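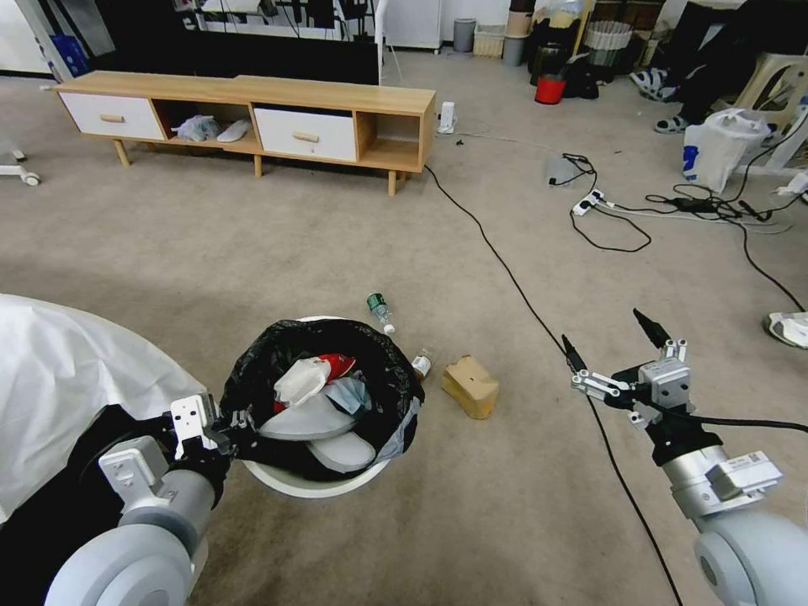

The bin by the TV cabinet, with the insoles already in

Clearing the sitting room floor
By Jeanie Rutherford
April
3 min read

I have been putting off the back room since before Easter. It has the long low TV cabinet, a beige carpet that shows everything, and a cable that runs right across the floor. Things get put down in there and stay down.

The rule I settled on was one bin, one liner, floor only. No opening drawers and no starting on the cubbies in the cabinet, where there is a plastic bag I have been meaning to look inside. I have lost whole afternoons to drawers. The last time I sorted the ones in that cabinet I ended up reading the instructions for a Galtum heater we gave away when we left Cindemham.

The round bin went in the middle of the carpet. I used to carry a bag about with me, but you need both hands to hold it open and then you can't pick anything up. A black liner folded well over the rim stays where it is. Mine come from Shao, on the parade, and are a bit too big for the bin, so there is plenty to fold.

Soft things are easy. Foam from old footwear is no use to a charity shop and I didn't dither over it. Wrappers are easy too, though they do spring open again when you let go.

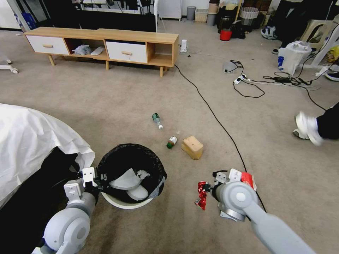
Red and white wrapper, with the bottle still on the carpet

Bottles take longer, as our council wants them separate. Plastic goes in the green box with the lid rinsed and back on, glass goes in the crate by the side gate. I know people who put the lot in one bag and sort it at the kitchen worktop. I tried it and got something sticky down the front of the cupboards. Now I leave the bottles until the end and take them through together.

Cardboard I flatten if it is clean. If it has had food in it, it goes in the bin.

The white sheet stays on through all this. It keeps the dust off and can go straight in the wash on a hot cycle when the floor is finished.

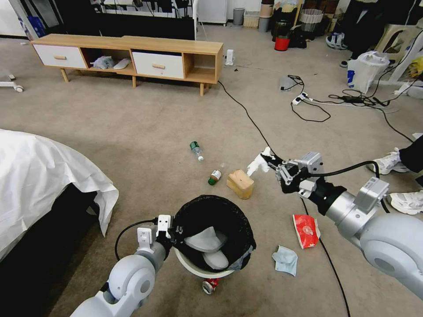 Tissue and sponge block, and the wrapper near the cable

The cable is the part I still haven't solved. It comes out from the furniture at the back and wanders over the carpet, and every bit of rubbish seems to end up against it. I have looked at a Wurkov cable cover, which comes in a 2 metre length, but it would have to cross the carpet in a straight line and ours has never gone in a straight line. For now I lift it, hoover under it and put it back.

Hoovering last, slowly, both directions. Crumbs and small specks need the narrow nozzle, especially round the legs of the cabinet.

Next month the drawers, and the plastic bag.

Recent posts
Washing the hall curtains
What I keep under the stairs
A better place for the ironing board
Moving the bookcase again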